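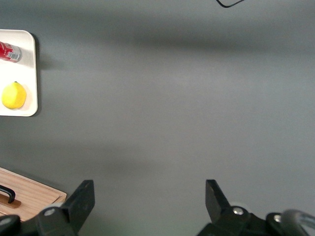

Lillano Forum > Learning from Demonstration > How varied should my pick examples be?

dudbridge_dan
Posted 2020-01-26

Hello all, and thanks for the patience you showed with my wiring questions back in November. I'm finally recording! The job is kitchen sorting: pick up the lemon or the soda can and put it down wherever the instruction says. I have 853 episodes, all driven by hand, and I've kept the layout steady – tray on the left, cutting board nearer the arm, plenty of bare table. The policy is lovely when things are where it expects them and pretty lost when I slide the tray over to the right. Do I just keep recording, or have I been going about this wrong?

Yimer
Welcome back! I'd stop and shuffle before you record one more. If the tray has lived on the left the whole time, the arm has learned "go left," and the lemon is hardly part of it. Move the tray every few episodes, turn the board around, and let the can lie at different angles too.

flilier_fan
I'm going to disagree with Yimer a little, with affection. When I moved everything at once, my own driving got sloppy, and sloppy examples hurt me far more than a fixed tray did. I had 2,192 episodes and ended up throwing out a heartbreaking pile of them. Change one thing, do a good clean batch, then change the next.

Yimer
Fair point about the driving, but that's a matter of practice, surely? I'd take a slightly wobbly grasp in a new spot over another perfect one in the old spot.

flilier_fan
A slightly wobbly one, sure. Mine were knocking the can over the rim :)

dudbridge_dan
This is so helpful, both of you. Would 14 tray positions be silly? And should I tidy away cables between runs?

Yimer
Not silly at all. Save 6 of them for testing and never train on those. As for cables, I leave mine wherever they fall.

flilier_fan
Tape them down, please. One snagged on me mid-reach and I lost the evening. But yes to holding some positions back – on that we agree.

dudbridge_dan
Taping and shuffling, then. I'll post the new numbers in this thread once I've trained on them.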